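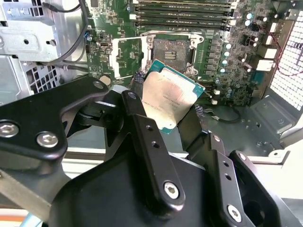 From: Wafula Mbwambo
To: bench-practice list
Date: Tuesday, June 16, 2026
Subject: Re: Draft 3, section on socket work

Yichen Tang wrote:
> Section 2 says the arm must stop above an open socket and wait for
> a person to confirm before it lowers the processor. At Trestdale we
> did 148 installs in February and the stop was the slowest part of
> every one. Can we make it optional for cells that have a force limit
> set? Also, the draft says nothing about which parts of the chip the
> fingers may touch.

Yichen,

I would keep the stop. A force limit tells you the arm pushed too hard, and by then the pins may already be bent. The Seidel cell had a limit set and still lost 2 boards.

What I could accept is a shorter check. The operator looks at three things: the load plate is fully open, the lever is out of the way, and the corner mark on the chip matches the one on the socket. If the chip is tilted in the fingers, the arm levels it while still clear of the pins. It doesn't level by pressing down on one edge. Then confirm and lower.

You are right about the fingers. Proposed wording for section 2:

"The gripper shall hold the processor by its edges. No part of the gripper shall touch the contacts on the underside. No bolt head or link shall pass below the chip while it is over the socket."

The last sentence comes from the Dallent people, whose finger links hang lower than ours.

Loose cables should go in too. Vorkia ties back anything near the arm's path before power is applied, and I'd like to copy their text if they agree.

Please send changes to the list and not to me directly, so they get into draft 4.

Wafula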